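# 5 Comparing Grippers

A gripper that lifts a box well may fail with a sock. Cloth folds, slips and changes shape as it is held, so it makes a hard test for any pair of jaws. This chapter compares two hand-held designs, the Jenora and the Laur, using the same tasks and the same scoring sheet.

Each design is given 21 trials per task. Change one thing at a time — jaw pads, camera or controller — and write down the setting before you start. Section 5.2 explains the scoring, which runs from 0 to 100.
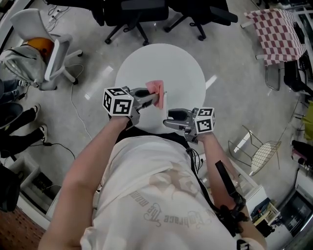

**Figure 5.1** Handling a pink cloth with two hand-held grippers, each carrying a marker cube.

Before reading on, list the ways a grip on cloth could fail.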